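Simulating the arm before building it (garage bench, project Wuvolham)

smorais31, 8 July 2023
Before I cut any metal for the garage arm I made the whole bench in the simulator. The table has the holes, and I put on it dishes, baskets, a Spam can and a banana.

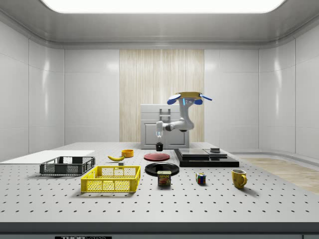
My question is about the grasp planner. It took 417 tries in June until I trusted it with round things. Is this normal?

Collura
Normal, yes. But I would skip the simulator. Friction is always wrong there, and you learn more from one broken mug.

smorais31
I don't agree. A broken mug is cheap, a broken wrist joint is not. I test the approach from above first, very slow.

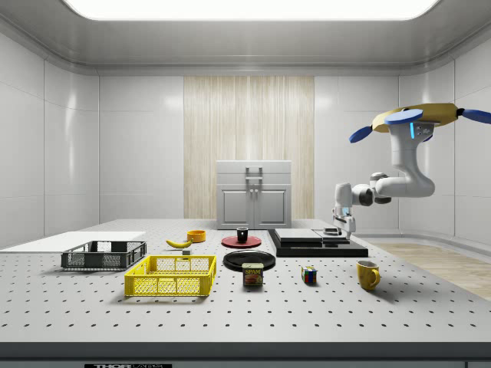

After that I change only the speed, and I write down each run.

Matilde Rocha
I am with Salvador here. For bowls, try one finger inside and one outside. Also check the contact margin, mine was 2 mm too big.

smorais31
Thank you Matilde, I will look at the margin tonight.
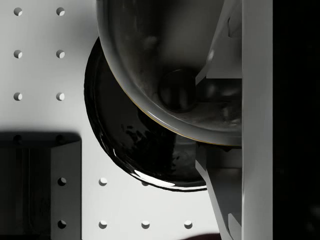 Gray bowl between the fingers, black dish behind it

Collura
Fine, but I still say buy cheap mugs.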